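Students Teach Robot Arm to Sort by Remote Control

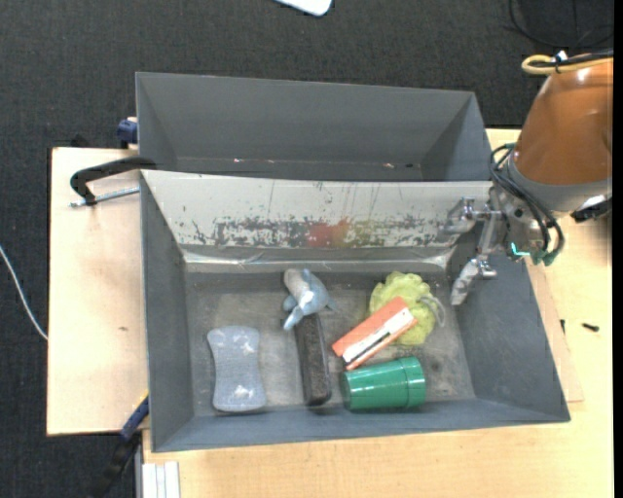 Festholm Technical College | Department of Automation

2025-05-19

Second-year students are teaching a robot arm to move household items and toys between two gray bins. An operator steers the arm by remote control, and each run is recorded for training. The items include a sponge, a plush dolphin, a mesh bath pouf and a green cup.

The group has recorded 1,916 runs so far. "The pouf takes the most practice," said Nusrat Haque, who leads the lab course. "New operators tend to close the gripper too early."

Each of the 16 students must complete 100 runs before the course ends. Work on a second set of items starts in September under Ewan Gillies.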